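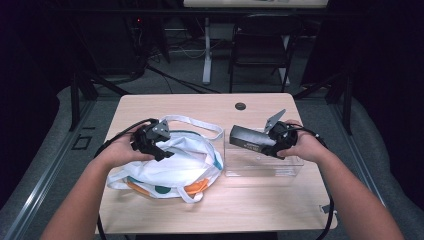
Emptying and Storing Everyday Bags
Household Guidance, Sheet 14
Ostisstead Residents' Advice Service

Cloth bags are useful in every home, but they tend to collect at the bottom of closets with small items still inside them. Residents are advised to empty each bag on the day it is used and to give its contents a fixed place. A clear plastic box or tray is well suited to this purpose.

Preparing the surface

Work at a table of comfortable height. Clear one side for the bag and the other for the container. Where a table has a cable opening in the top, keep coins, keys and earbuds well away from it. Chargers and other items with cords should be unplugged before they are put away, and each cord coiled separately and tied.

Emptying the bag

Hold the bag by its lower corners and tip it gently. Check the seams by hand, as receipts and hairpins are easily missed. Items in hard cases should be taken out first and set directly in the container, so that they do not fall when the fabric is lifted.

Placing items in the container

Boxed items should lie flat, with any label facing the person who will be looking for them. Larger pieces go toward the back. The front is best left free for things used daily - keys, a transit card, reading glasses. A container filled to the rim is seldom kept in order for long.

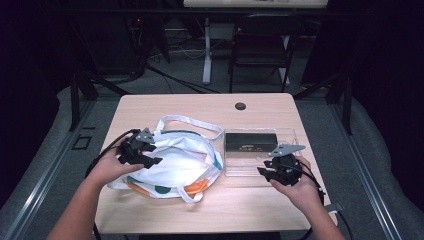 A boxed item in a clear tray, with space left at the front.

Care of the bag

Printed cotton bags should be turned inside out and washed in cold water, then dried flat. Straps may twist in the wash and should be pulled straight while damp. Do not iron over a printed design. Bags used for raw meat or unwashed vegetables should be kept apart from the others and washed after every use.

Folding and storage

Lay the bag on the table and smooth it from the center outward. Fold both sides in, tuck the straps down and fold upward from the base. Bags folded in this way may be stood upright in a drawer. A household of four will rarely need more than 14 bags; clean bags in sound condition may be left at the Jaststead reading room during opening hours.

Clear containers should be wiped with a soft cloth and a little dish soap. Scouring pads will scratch the plastic and make the contents harder to see.

Text prepared by Doina Stojanovska and reviewed by Oluwaseun Danladi. The next revision of this sheet is due in January.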